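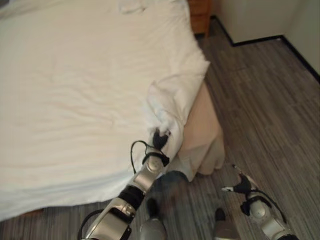
Photos: Gulwood test flat

[onine-users] Re: Right hand does not let go of sheet corner
From: Sixten Åberg
To: onine-users list

Hello all,

Thanks to Nektarios for writing this up so quickly. I have been through the logs from Gulwood and can answer most of it. His message first, so that everything is in one place.

> From: Nektarios Kourkoulas
>
> We had a bad one during bed making in July and I would like to know if
> anyone else has seen it. The right hand picks up the corner of the
> sheet, pulls it out over the side of the mattress and is then told to
> open. Onine reports the hand as open and moves on to the next step,
> but the fingers are still closed on the cloth. The arm goes up and back
> with the sheet still in it.
>
> In our case the sheet came tight and the robot was pulled towards the
> bed before I hit the stop. I was standing on the far side. I don't
> think the robot would have stopped by itself in time.
>
> It has happened 4 times now, always on the right hand. The left one
> has never done it. Hands are the Drullau ones, bought together and
> fitted together. We have changed nothing since the last update.
>
> Questions:
> 1. Is "open" a measured state or only the last command sent?
> 2. Is there a limit on arm force during the retreat move?
> 3. Is it safe to carry on with somebody in the room?
>
> Nektarios
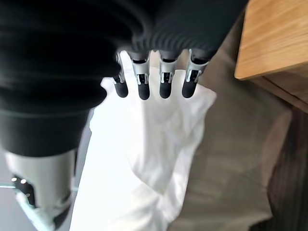
3 min read

Taking these in order.

1. It is the last command sent. The hand does send finger positions back, but the bed-making task doesn't read them after a release. It waits for two seconds and then sets the state to open. On a bare test block the fingers are well clear by then, so we never saw a problem in the workshop. With a thick fold of cotton between the fingers they can stay where they are, and the task has no idea.

I replayed the log from run 279 and the finger positions hardly change after the release command. The motor current goes up and stays up, so the hand was trying. On the second replay I also looked at the wrist. The command had arrived and the hand had confirmed it, which rules out a lost message. I had suspected the wrist cable at first and asked for it to be swapped. You can leave the old one in.

2. There is a limit, but it is set for contact with something hard. A sheet gives way slowly, and the load builds up over a longer time than the check looks at. The robot therefore sees a slightly heavy arm and carries on. By the time the limit would have tripped, the base had already started to shift. Nikolaidis, who did our safety assessment, have been told and have asked for the same logs.

3. No. Please stop running the bed task with anyone inside the reach of the arms or in the gap between bed and nightstand. That gap is narrow and there is no quick way out of it.

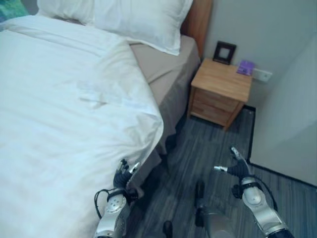 As for why only the right hand does it, I think this is down to the order of the steps. On your layout the right hand takes the heavier pull and often closes on several layers at once. The left hand mostly tucks and steadies. I would not treat the left as safe, and I'd expect it to fail in the same way if the task were mirrored.

We tried to bring the fault on ourselves over 21 runs, using an old cotton sheet and then a thinner one. The thin sheet came away cleanly each time. The cotton one stuck when it had been bunched before the hand closed – a flat single layer was fine. Feeding it in bunched is what the robot does most of the time, so the fix has to be in the task and not in how the bed is laid out.

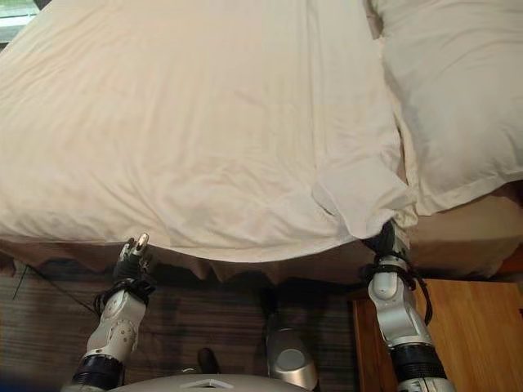 The change I am testing does three things. After a release it reads the finger positions, and if they haven't moved it stays put and tries again, up to two times. If that fails the arm holds still, goes soft and calls for help. The retreat move also starts much more slowly, and the force check now looks at the whole pull from start to finish.

Until that is out, please set the retreat speed to the lowest value in the task file and keep one person at the stop button, with a clear view of the right hand. If it sticks, press stop first and then work the cloth out by hand. Don't send a second release from the console while you are touching the fingers. They can open fast once the fold slips.

Nektarios, could you send me the logs from the other three? I only have the one. I'd also like to know which sheet was on the bed each time, if anyone wrote it down.

If other sites have seen the same thing, reply here on the list, including if it cleared by itself.

Sixten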